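Progress update on the workroom refit, June

Hi Margaux,

You asked for something short before the Wednesday call, and I've never managed short, so get a coffee first. The money from the Tretanberg small spaces fund is mostly doing what we said it would do, with one wobble on the shelving that I'll get to.

The boring part first. The grant was 3000 and we've spent 960 of it so far. Most of that went on the shelf uprights, the door closer and the new lighting in the Tipoki room (you'll remember how gloomy it was in there, we had to carry things to the hallway to read a label!). Another 115 went on bins and trays, which came in under what I'd penciled in, and I'd like to move the difference over to shelving if you're okay with that. Say so on the call and I'll change the budget sheet the same day.

Now the sorting, which is the part I've been dying to tell you about. When we applied, the small parts and flat bits lived in shoe boxes, and a person looking for one thing would tip out the whole box and put back maybe half of it. We tried drawers in the spring and hated them. Drawers hide things. So we went over to open bins, joined in a row, and the rule is that you should be able to look down and see what's in each one without touching anything. Green goes on the left and the reds go next to it, every time, on every table. It sounds fussy, I know, but people stopped asking me where stuff goes within a week, and I got a good chunk of my afternoons back.

We also cut way down on how much sits in a bin at once. I had a big argument with myself over this one. Full bins look productive, but you end up digging, and flat things slide under each other and vanish. With one flat item to a bin you can tell at a glance if something's been put in the wrong place. 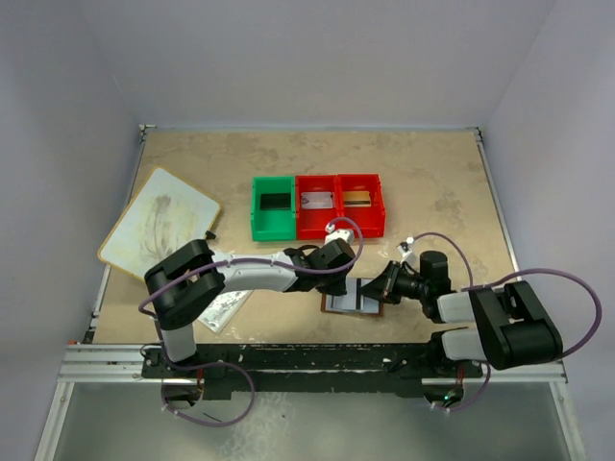

Page last changed: Wednesday, 4:20 pm

The big whiteboard-like panel lying at an angle on the left is my next headache. It has long streaky smudges down the middle of its face and I want to give it a proper scrub before we decide whether it's worth hanging. If it cleans up, it goes on the wall by the door with the week's list on it. If it doesn't, I'd rather put the money toward a new one than squint at gray marks for another year. The white and silver piece next to it is on my cleaning list too, with those gray speckles all over it.

You asked in your last note whether the tabletop needs replacing. I don't think so! It's a mottled beige-tan with brown and gray patches, plus some little chips and scuffs toward the front, and none of that bothers me for sorting work. The application had a line in it for resurfacing and I'd like to drop that line completely. A new top would eat a big piece of what's left, and I can think of ten better places for it.

Okay, the wobble. The shelving from Cetell came with the wrong brackets, and the replacement set has been "on its way" for longer than I care to say. I call them every few days and they're always very nice about it. Until those arrive, the bins that should be on shelves are stacked in the Tipoki room, so the back half of that room is still not much use to anyone. I had promised you it would be clear by the end of the month, and I'm not going to make that. Sorry. If the brackets turn up next week I'd need a couple of quiet mornings to get everything up.

Labels are going better. We settled on Warden for the label stock after the cheap ones curled up and fell off, and I've done 20 of them so far, all in big plain letters. I left the color names off on purpose so we can swap bins around later if one cracks.

What I'd love from you: a yes or no on moving the bin money to shelving, a yes or no on dropping the resurfacing, and your opinion on the whiteboard question, because I keep changing my mind. Also, could you check if the fund minds us paying for cleaning supplies out of the same pot? I've been buying them myself and keeping the receipts in an envelope, and the envelope is getting fat.

Next on my list is the second table, same layout as the first, then the floor tape, then the awful corner behind the door that I left out of the application because I was embarrassed by it. I'll send you the receipts in a separate message tonight.

Talk Wednesday!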